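Stosten cell, table 2, notebook
March, entry starts 14:20

Goal for the afternoon: find out why the grasp planner keeps picking the wrong approach height on shallow dishes. Branch is niltitz/height-prior, built on top of last week's main. No changes to the low-level controller.

Starting state. Joint impedance control, wrist held vertical during the last part of the approach. Planner gets one fused point cloud per cycle and proposes up to 9 grasp candidates per object. Candidates are scored, the best one goes to the motion planner, and the arm stops at a hover pose above the object until the second scoring pass agrees with the first. The hover pose is where things go wrong. On tall items both passes agree and the arm goes down. On bowls and plates the second pass often comes back with a different height, the candidate is thrown out, and the cycle starts over.

Pulled the log for the worst run. It has 2718 scored candidates in it, nearly all for shallow objects, and the rejected ones share a pattern: first pass puts the fingertips at the rim, second pass puts them at the table plane. The lateral position is fine in both. So the segmentation mask is probably good and the height estimate is not.

First suspect was the table plane fit. Refit it with the table cleared, saved the coefficients, loaded them as a fixed plane. Small improvement, same pattern. Put the live fit back in so the comparison stays fair.

Second suspect, the filter that removes points close to the plane. Its threshold was tuned on boxes. With a low dish it eats the bottom of the object and sometimes most of the wall, and what is left is a thin ring of rim points. The height prior then has very little to work with. Wrote a debug dump that saves the cloud before and after the filter at the hover pose, with the candidate poses attached.

Hover check on the teal bowl with the mixed layout, ketchup bottle lying on the oval plate, black cup on its side near the table edge:

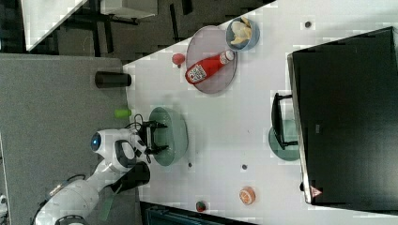 Sorrentino, reading the dumps remotely, wants the filter left alone and the threshold made per-object instead, taken from the mask class. The argument is that a global change will bring back the phantom grasps on the table surface that we spent January getting rid of. Also asks whether the second pass is using the hover cloud or the stale one from the start of the cycle.

Checked the second point first. It is using the hover cloud, but the timestamp comparison allows a 500 ms gap, so a cloud taken while the arm is still settling can get in. Tightened the check to require a cloud newer than the end-of-motion event. Cost is one extra wait per cycle. Acceptable for now.

Per-object threshold: added a lookup in the scoring config with three classes (flat, shallow, other). "Other" keeps the old value. A class that is missing from the table falls back to "other" and logs a warning. The planner node reads the file at startup only, so it needs a restart after every edit. Lost some time to that.

Replayed the bad log through the new scoring. The two passes now agree on height for most of the shallow candidates. The remaining disagreements are at the far side of the dish, where the cloud is sparse. Replay says nothing about the timestamp fix, as the recorded clouds are whatever they were.

Open:
- run the new build on the arm with the fixed object list from the Clutthorpe test set
- rerun the phantom grasp test on the bare table before merging
- objects lying on other objects: the filter still measures from the table, so anything on a plate starts at the wrong height. Needs a support surface estimate. Separate branch.
- make the config reload without a restart

17:50. Pushed to niltitz/height-prior, not merged. Debug dump is off by default.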